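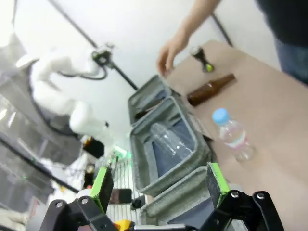 Household Materials and Waste
Session 4 handout: Sorting at the table
Tutor: Hefin Hopkin, Clundwood Centre

Last time we looked at where our rubbish goes. Today we get to my favourite part, which is the sorting itself! It sounds like a job for five-year-olds, but glass and plastic are full of surprises once you slow down and look at them properly.

Glass first. A brown bottle gets its colour from iron, sulphur and carbon in the melt, and the colour keeps out much of the light that spoils beer and some medicines. Glass can be melted and remade again and again with very little loss, but the colours matter. A few brown bottles in a batch of clear will tint the lot, so bottle makers want them kept apart.

Plastics next, and these are trickier. Clear water bottles are nearly always PET (number 1 in the triangle). The screw cap is usually a different plastic, polypropylene or HDPE, and both of those float in water while PET sinks - a lovely thing to try in the sink at home. Clear cups look like the same stuff as the bottles, but they may be PET, polypropylene or polystyrene. Always turn the cup over and read the base.

Using a bin with three compartments

Work in pairs. Agree what each compartment is for before you start, and write it down. Most groups choose glass, plastic and "not sure". Please do use "not sure"! It gives us the best discussions.

Lay bottles on their sides so they can't be knocked over. Caps stay on for now. Felt bins are kind to glass but they soak up drips, so empty and rinse everything first.

For your notebook

Which item did you and your partner disagree about?
Would a fourth compartment have helped, and what would go in it?
Does your own council want caps on or off?

Reading: Economou, chapter 2, pages 14 to 34. Notebooks in by Fri 7 January, please.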